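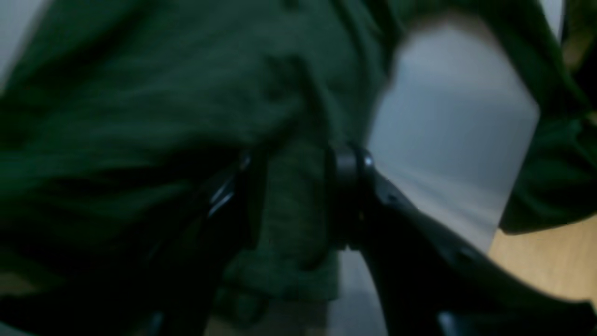
Dark green fabric held in a black gripper.

Ticket 828 — low titre after lentiviral packaging
Product: Prelta packaging mix with Pratitz transfer vector
Status: closed
Opened by: Định Lại, Grirkberg site
Handled by: Chi-keung Hsu

Reported problem
Three preps in March gave weak GFP in the target cells. Puromycin killed nearly everything by the second day of selection. The same vector worked in the previous batch of packaging cells.

14:10 Hsu
Please send the passage number, the plasmid prep method, the spin settings and a digest of the transfer vector.

15:25 Lại
Cells at passage 30. Column midiprep, A260/280 normal. Debris spin at 400 g, then a 0.45 µm filter. Gel attached.

16:05 Hsu
The digest shows the expected backbone plus a faint smaller band, which fits recombination between the LTRs. Which strain, and what growth temperature?

16:20 Lại
General cloning strain, 37 °C. The Meijer lab stock was grown the same way.

16:40 Hsu
Retransform into a recA-deficient strain and grow at 30 °C. Pick small colonies as well as large ones. Digest each prep before use — a clean A260/280 will not show deletions. Thaw packaging cells at a lower passage. Leave the spin and filter steps as they are.

Update, Lại
New prep gives a single clean pattern. Repeat packaging done with fresh cells. GFP positive at 72 hours, colonies surviving puromycin. Old glycerol stock 305 discarded.

Resolution
Rearranged transfer plasmid. High passage number may have contributed — not tested separately.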